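Thread: Self-supervised grasp labels, how far do you trust them?
Board: Manipulation > Learning methods
February 2024

torquelimit
I've been reading the Niltex write-up on labeling grasps without a person in the loop. Short version: the arm tries a pick from a cluttered bin, lifts, compares a bin picture from before with one from after, and if something changed it counts as a success. They trained on 636 attempts and say the policy beat their hand-tuned heuristic. My problem is the label. A changed picture only tells you something moved. Has anyone run this and checked the labels by hand?

mossback_r
We ran it. The differencing is fine on rigid stuff. It goes wrong on cloth and anything see-through. You drag a sock across the bin, drop it, and the label says success.

solange_ross
Solange Ross here, I work on the Rirkine bin picking setup. We checked 58 labels by hand and 5 were wrong, all of them false successes. We took that as good enough to train on.

torquelimit
Thanks. Were the 58 picked at random or were they the first ones?

solange_ross
Random, from the whole run. I can't claim it holds for other object sets.

mossback_r
I disagree that it's good enough. If all the errors point the same way, the policy learns that dragging pays. More data won't wash that out.

Yook
Depends on how many soft items you have. Why not use gripper width as a second check? If the fingers close all the way, call it a miss.

mossback_r
Thin fabric reads as closed. You'd throw out real picks.

solange_ross
Yook, we tried it. It fixed some false successes and made new false failures on cloth, so we left it off. What helped more was moving the arm clear before the second picture. With the cables over the bin the difference image is useless. From our side camera:

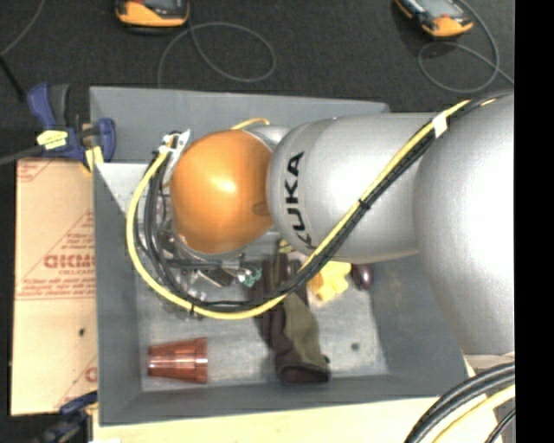
KUKA arm over the bin, with a cup, a fabric item and other objects on the floor.

torquelimit
OK, that makes the cable point clear. The yellow one goes right over the middle. Do you mask the arm at all?

solange_ross
No mask. We wait until it's parked outside the bin, then take the picture. It adds 2 seconds per attempt.

mossback_r
The red cup is the kind of thing I meant by see-through. Do you have the error rate by object type?

solange_ross
Not split out yet. I can do it from the logs, but the counts per type will be small.

Yook
Small is still better than nothing. Hatside only published one overall number and I couldn't do much with it.

mossback_r
Agreed on that. If the cloth rate comes out low I'll drop my objection.

solange_ross
I'll post the table in this thread when I have it.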